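Stained Cloth and Hard Water: Does Tap Water Change How Dye Takes on Cotton?

Final report, Textiles and Materials elective

1. Background

Our group wanted to know if the hardness of tap water makes a difference when cotton is dyed at home. People who dye cloth as a hobby often say that hard water makes colors dull, but the advice is rarely backed up with a side-by-side comparison. We set out to do one with a small budget and the equipment in the school's materials room.

Hard water contains dissolved calcium and magnesium. These can bind with some dyes before the dye reaches the fiber, and they can leave a film on the cloth. Fiber-reactive dyes are the most common type for cotton. They are fixed with soda ash, and soda ash also reacts with calcium, so there are two places where hard water could interfere.

2. Materials

The cloth was plain white cotton sold by Gatura as bedsheet fabric. We cut it into 144 squares and washed all of them twice before starting, with no softener. The dye was a fiber-reactive powder from Cultine in three colors: deep blue, orange and yellow. We picked these because a color that shifts toward gray is easy to see in blue and hard to see in yellow, and we wanted both ends.

We used three kinds of water. The first was distilled water from the grocery store. The second was tap water from the school. The third was tap water with calcium chloride added until the test strips showed the highest band. We called these soft, tap and hard in our notes and will do the same here.

3. Method

Each dye bath was made in a glass jar with the same weight of dye, salt and water. The squares went in damp. They were stirred for ten minutes, then soda ash was added, and they were left for an hour. After that they were rinsed in the same type of water they had been dyed in until the rinse ran clear. This used more water than we had planned. Our estimate for the whole project was 2,000 liters and we had to ask for permission to go to 3,000.

Half of the squares from each bath then went through five wash cycles with plain detergent. The other half were kept in a drawer in the dark. All squares were dried flat and compared under the same lamp.

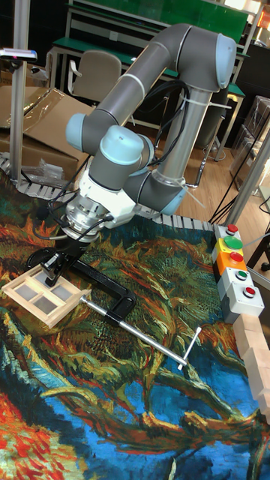
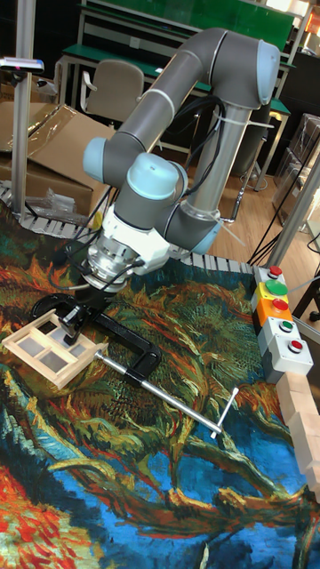
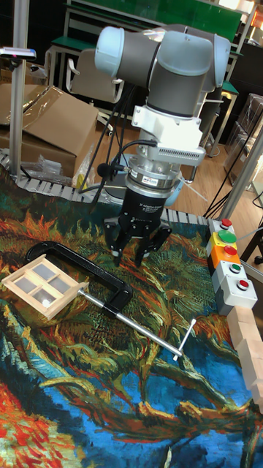 For the comparison we used a gray scale card, the kind with paired steps of contrast, and each member of the group scored every square alone without seeing the other scores. The labels were on the back so we could not tell which water had been used. We took the middle score for each square. Where two of us were more than one full step apart, we scored the square again at the next meeting.

4. Results

Blue showed the clearest difference. The squares dyed in hard water were paler than the ones dyed in soft water, and several had small light specks that did not wash out. Tap water came out between the two but closer to soft.

Orange was less clear. Before washing, we could not separate soft from tap at all. After five washes the hard water squares had faded by one step and the others by half a step.

Yellow showed no difference we could trust. The scores were spread out, and when we repeated them we often did not agree with ourselves.

One jar of blue hard water had to be thrown out. A white crust formed on the bottom after the soda ash went in, and the cloth touching it came out blotchy. We think the calcium chloride had not dissolved fully. We made a new jar and let it stand overnight first.

5. Problems and limits

The room got colder in the afternoon, and reactive dye is slower in the cold. Baths made before lunch may have had an advantage. We tried to mix the order but did not keep to it in the second week.

Scoring by eye is also weak. Stunivari makes a handheld color reader that would have given us numbers, but it costs 705 dollars and the class budget did not cover it.

6. What we would change

We would drop yellow and use a dark red in its place. We would keep the jars in a warm water bath the whole time. We would also test a water softening powder, such as the one Mikuš sells for dyers, because that is what most people with hard water would use at home.

The leftover squares are in the labeled box on the second shelf, sorted by color and then by water. The score sheets are in the folder under it.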